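Metus opens clothes and textile reuse service to households in Verbeke

For immediate release
6 October 2026

Metus, the reuse and recycling company, has opened its doorstep textile collection to every household in the Verbeke district. The service takes clothes, bed linen, towels, curtains and paired shoes, and is free to use.

The launch follows a trial in the streets near the Primel market hall, in which 276 households took part. Residents there told the company they wanted a fixed collection day, a simpler list of what could go out, and somewhere to take things between collections. All three have been included in the full service.

Collections take place once a fortnight. Households can book through the Metus website or by telephone, and only need to do so once. After that, the address stays on the round until the resident asks to be taken off it. Bags should be left at the front of the property by 7.30 in the morning. In blocks of flats, they should be left at the agreed point by the main entrance, where a notice will be put up before the first round.

Any clean bag can be used, as long as it is tied at the top. The company does not supply its own sacks. Wet items can't be accepted, as one damp towel can spoil everything packed with it. Clothes do not need to be ironed or folded, and there is no need to remove buttons or zips.

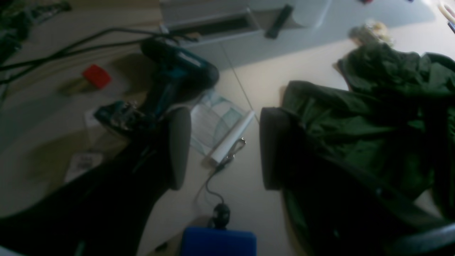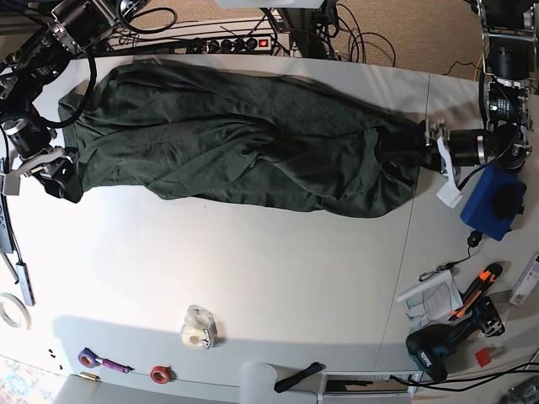 Items with small holes, missing buttons or worn cuffs are welcome. Garments that can be worn again will be sold through the Metus shop on Dekano Street, and the rest will be graded by fibre and sent on for wiping cloths, padding or yarn. Duvets, pillows, carpets and single shoes are not part of the service and should go to the household waste site as before.

"People in the trial were often unsure whether something was good enough to give," said Ansel Achterberg, head of collections at Metus. "Our answer is that if it is clean and dry, we would like to have it. A jumper with a hole in the elbow still has plenty of wool in it."

Mr Achterberg said the change residents had asked for most was the fixed day. "During the trial we moved the round twice to fit in with roadworks, and we heard about it both times. The day is now set for each street and printed on the letter that goes through the door. If we do have to change it, we will write again."

Letters are being delivered this week to the first 1,248 addresses, with the remaining streets to follow before the end of the month. Residents who have not had a letter by then can check their collection day on the website by entering their postcode.

For those who prefer to drop things off, the shop on Dekano Street will take bags over the counter during opening hours, Monday to Saturday. There is a short-stay loading bay outside. Staff can help carry bags in from a car - please ring the bell to the left of the door. Large amounts, such as the contents of a wardrobe after a house clearance, are best arranged by telephone so that a van can be sent.

Schools can also sign up. Metus will provide a lockable bin for outgrown uniform, emptied at the end of each half term. Uniform in good condition is returned to the school for its own second-hand sales, and the company makes no charge for this. Schools that would like a bin before the Christmas holidays should apply by the first week of December.

The company has set aside money for 1,000 free places at its mending classes, which run in the room above the shop. The classes cover sewing on buttons, taking up a hem, darning and replacing a zip. Each lasts two hours and is suitable for beginners. Needles, thread and spare fabric are provided, although people are asked to bring something of their own to work on. Sewing machines are available for the zip class only.

Places can be booked at the shop counter or by telephone. Under-16s are welcome with an adult. The room is reached by stairs, and a ground-floor session is held on the last Thursday of each month for anyone who can't manage them.

Notes to editors

Metus collects, sorts and resells household textiles. Its trial round near the Primel market hall ended in the summer.

Ansel Achterberg is available for interview by arrangement. Visits to the Dekano Street shop can be arranged on weekday mornings.

Media enquiries should be made to the Metus press desk through the contact page of the company's website.

Ends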